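Ticket 3965: Newsletter archive pages printing with missing last lines
Status: Resolved, left open for comments
Opened by: Vlasta Petek
Handled by: Kagiso Baloyi
Product: Arnero page builder, Cullthorpe site

Original message from Vlasta

Hello Kagiso, and I hope the new office is treating you well. I'm sorry to come to you with another printing question, but this one has beaten me. When a reader opens one of the old newsletters on our archive and prints it, the last line or two on each sheet goes missing. It doesn't move to the next sheet, it's just gone. Ljubica Mujić rang me last week because her soup recipe stopped at "add the barley and" and she wanted to know how much barley. (It was two cups, I had the paper copy in a drawer.)

On the screen everything looks perfect. I've tried two computers and both printers here, and my nephew's laptop as well. The newest newsletters print fine. Anything older than September seems to have the trouble, though I haven't gone through them all, as there are 152 in the archive and I do have to eat lunch at some point.

First reply from Kagiso

Hi Vlasta, thank you for such a clear write-up, and please tell Ljubica I'm glad the soup was saved. Trying more than one printer was a great help, as it lets me leave the printers alone and go straight to the page.

Could you do three small things for me when you get a minute?

Open the May newsletter, choose Print, and look at the preview before any paper comes out. Is the line already missing there?

In the same preview window, change the paper size from Letter to A4 and tell me if a different line disappears.

Open the page in the Arnero editor and tell me which template name is shown in the top bar. It will say either Classic or Column.

Vlasta's answers

Yes, it's already missing in the preview. With A4 a different line goes, further down the recipe, so now we have the barley but lose the parsley. The template is Classic. I checked a new one for comparison and that says Column. I didn't know we had changed! Blagoje Popescu may have done it when he tidied up the site over the summer, he is very good about that kind of thing and not so good about mentioning it.

Kagiso, after testing

You've more or less solved it for me. I made a copy of the May newsletter on our test site and got the same result on the first try. The Classic template puts the whole article inside one box with a set height for each printed sheet, and anything that falls over the bottom of the box is hidden. On a screen the box is allowed to grow, so you'd never notice. Column doesn't use that box at all.

Before changing anything I wanted to rule out the pictures, as a large one can push text down the sheet in a similar way. I took the copy apart and printed it with each picture on its own, at 300 dots per inch. They all came out whole and the missing line was missing in the same place with or without it, so the pictures are in the clear.

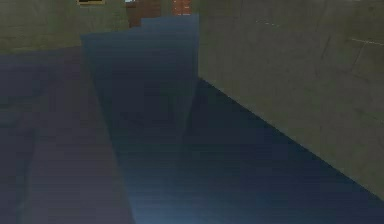

Steps to fix it

1. Sign in to the Arnero editor and open Site Settings, then Printing. If you don't see Printing, your account is set to Writer and Biljana Dumitrescu can change it to Editor for you.

2. Find the setting called Fixed Sheet Height and turn it off. It applies to every page that uses Classic, so you won't have to open the old newsletters one at a time.

3. Press Save, then press Publish. They are separate buttons, and Save alone keeps the change as a draft.

4. Wait a little while. The old version of the page can hang on for up to 2 hours, and during that time some readers will get the new one and some won't.

5. Print the May newsletter again from the preview. If a line is still missing, hold down Shift and click Reload, then look once more.

One small side effect: the page footer with the address will now print only on the last sheet. If you'd like it back on all of them — I know some of your readers clip the pages and file them — let me know and I'll see what can be done.

Vlasta, 2nd October

It works! I had to go and find Biljana for step 1, and then I forgot Publish, exactly as you said I would (well, you were too polite to say it). After that I printed May and two others, and every line is there, parsley included. I don't mind about the footer, but I'll ask Ljubica, as she keeps hers in a ring binder.

Note added by Biljana

I've moved Vlasta's account to Editor for good so she needn't chase me next time. Blagoje confirms he switched new issues to Column and left the old ones alone. The Spahić branch uses the same Classic pages, so I've sent them the steps too.

Kagiso

Thanks, all. I'll keep this open until we hear from Ljubica about the footer.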